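Can a machine do the chores yet?

Three readers wrote in after the July issue to ask whether they should hold off on a new dishwasher and wait for something that loads itself. The short answer is no, buy the dishwasher. The longer answer takes up the rest of this item.

Most of what we know comes from Hélène Melnyk, who runs the small test group at Unmont. Her group works on one kind of chore: taking an object from one place and putting it down in another. That covers a lot of housework when you think about it. Clearing a table is picking up and putting down. So is sorting socks, emptying a dishwasher or putting the bolts back in the right bin at the end of a shift.

Machines have done this for decades in factories, under one condition. The part has to arrive in the same spot, facing the same way, every time. The Fehr plant has a line that moves 1000 housings a shift and does it well. Turn one housing over and the line stops until a person walks across and fixes it. Kitchens don't work like that, and neither does the bench at the back of most repair shops.

Laurier Perron has such a bench at Hirden, where he rebuilds pumps. He keeps a list of 26 jobs he would happily hand over, from wiping down trays to sorting washers by size. He went through it with Melnyk's group in the spring. They thought 2 of them could be done today by a machine he could afford, and both would need him to lay the parts out first. Perron's view is that if he has to lay the parts out he may as well finish the job.

The cost of getting it wrong matters too. A washer in the wrong bin is a nuisance. A glass put down an inch past the edge of the shelf is a mess on the floor, and somebody has to clean it up. Melnyk would rather have an arm that is slow and stops when it is unsure. Most buyers, she admits, want it the other way around.

A good deal of the early work is now done on a computer, with a simulated arm on a simulated floor. It is cheap, nothing breaks, and a task can be run 300 times before lunch with the light and the starting position changed on each run.
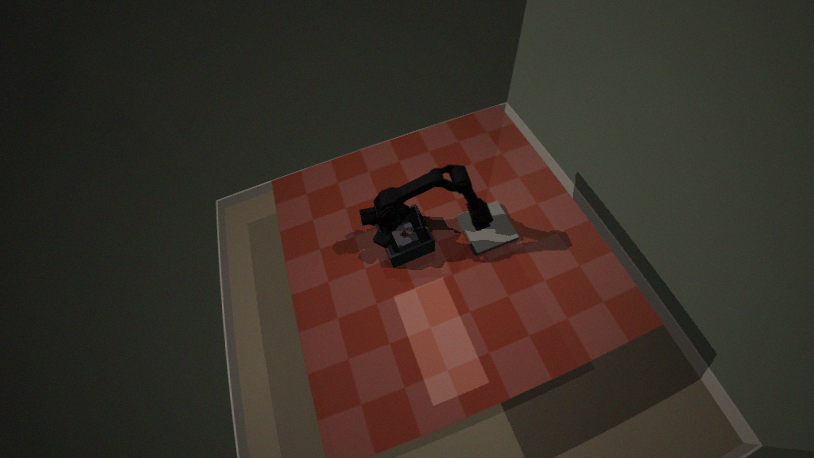 The trouble starts when the same program goes onto a real arm. Real cups are slippery, real joints have a bit of play in them, and cloth does whatever it likes. Ninell, the program Unmont uses, handles hard, square things fairly well. Towels are another matter - Melnyk does not expect to see a neatly folded one for a while, and she won't put a year on it.

So for the home, we would keep to the machines that do one job: the washer, the dishwasher, a floor vacuum if your rooms are not too cluttered. For the shop, an arm is worth a look if you have one part that you handle all day long and a fixed place to set it down. If your work changes every hour, as Perron's does, save the money for now.

Perron has offered to let readers see his list. Write to us at the usual address if you want a copy, and tell us which of your own chores you would add to it.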